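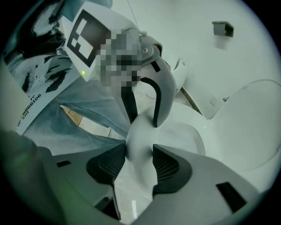
**Subject:** Re: [workshop-builds] Marker card shifts between sessions
**From:** Roxana Enache

Replies inline. I have trimmed the parts we already settled.

> The card on the left-hand unit reads fine when I calibrate, then the pose is off by a few millimetres after a break. I have re-run the calibration three times. Could it be the lens file? I am using the one from the Prarkel folder.

The lens file is unlikely. A wrong lens file gives an error that grows towards the rim of the fisheye and stays the same from one session to the next. Yours changes after the unit has been put down, so I would look at the mount first.

Grip the card by two opposite corners and try to rock it. If there is any play at all, the calibration is only good until the next knock. Mine had play in it from the day I printed the mount. The fix was a thicker base, printed flat, with the screws pulled down in turn. I also stopped using foam tape under the card. It creeps, and it creeps more in a warm room.

To separate the two causes:

1. Clamp the unit to the bench, with the card facing the fixed camera.
2. Record 500 frames without touching anything.
3. Unclamp it, set it down on its side, put it back against the same stops, and record another 500.
4. Compare the mean position of the card in both sets.

If the spread within each set is small but the two means differ, it is the mount or the stops. If the spread within one set is large, it is lighting, focus or exposure, and the mount can wait.

> Detection drops out when I bring the two grippers close together, tip to tip. It is solid at arm's length.

I get this too. With the second unit tilted back, its card turns away from the camera and the squares on the far side get squashed. The detector in Pop will still find the outer border at that angle, but it rejects the code inside. On my last run it dropped 7 detections in a row at the steepest part of the tilt and then picked up again.

Two things helped. The first was a wider white margin round the black border; do not trim the card to the edge of the print. The second was shortening the exposure, with the lamp moved closer to make up for it. I have not tried a bigger card and would prefer not to, as it starts to foul the wrist.

Check your log for the reject reason as well. Pop writes "border" or "code" against each miss. They want different cures - "border" is nearly always blur or glare, "code" is nearly always angle.

> Are you still on the old firmware? Iltska says the new one fixes the dropped frames.

Still on the old one on both units. The new one may well fix it, but it also changes the order of the time stamps, and the merge script in Brullulell expects the old order. I would rather patch the script first. In the whole of October I logged 1,221 clips and the dropped frames were a nuisance in very few of them.

If you do update, update both units together. Mixed versions will merge without any warning and the offset will be wrong.

> Do you have a drawing for the finger pieces? Mine catch on the housing when they close.

I will put the drawing in the shared folder this evening. The curve at the root is the part that catches. Take 2 mm off the inside of it with a half-round file and leave the tip alone. Check the travel by hand before you connect the motor, and again after the first dozen closes.

Please send both sets of means when you have them, and the reject log from one close-up run. The raw video is not needed.

Roxana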